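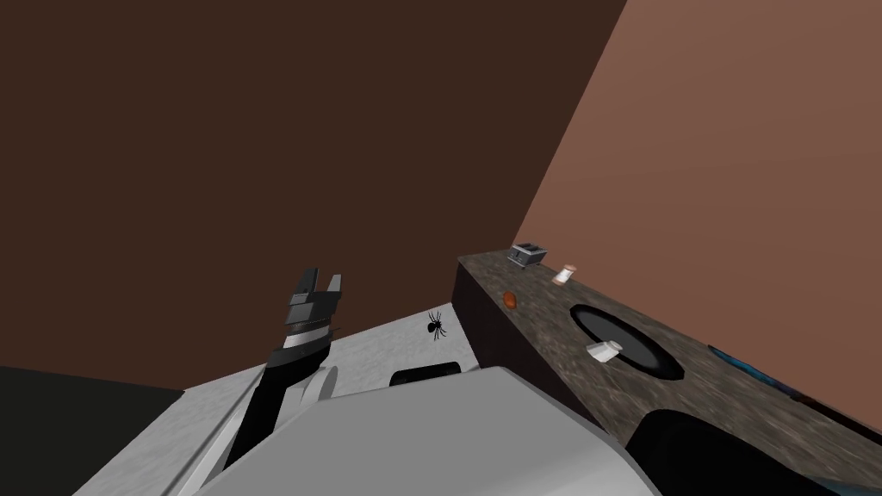
Plundcombe Robot Users' Group
Minutes of the meeting held on 19 July 2025

Cledwyn Humphreys took the chair and gave everyone a very kind welcome, with a special word for those who had come over from Drulo for the first time. The February minutes were agreed, once the spelling of Pistetti had been put right on page two.

Kitchen working rules, second draft
We had a long and good-natured talk about this. It was agreed that an arm should start each task with its gripper open and nothing held, and that small things such as shakers and mills should be listed before a run begins. Rule 17, on speed near worktops, was felt to be muddled — Cledwyn will kindly rewrite it.

Living things
The draft says nothing about pets, or indeed spiders, and several of us thought it should. Agreed that the arm should stop and wait for a person to decide. Gape members asked for this to cover simulated runs too, and that was carried warmly.

Money
Printing the rules will cost £34. Approved.

Any other business
Comments on the draft to Cledwyn before the next meeting, please.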